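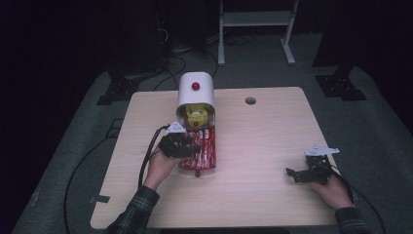 Page last changed: Friday, September 24, 2021

Grendari Snack Dispenser, white

A dispenser for wrapped snacks, for offices where the open bowl has failed as a social experiment. The white housing has a rounded top with a small red knob on it, and the open front shows off the yellow mechanism inside. Wrapped packages line up side by side in the long tray, which sticks out well past the housing — plan your table accordingly.

Sold empty. The red-and-white snacks are your own affair, and so is what becomes of them by three o'clock.

Wipe with a damp cloth. Keep out of the dishwasher, whatever Jarmo Seppälä at our Ekness shop may have told you.

Order code: Saarela 20
Spare knobs: on request
Back in stock: October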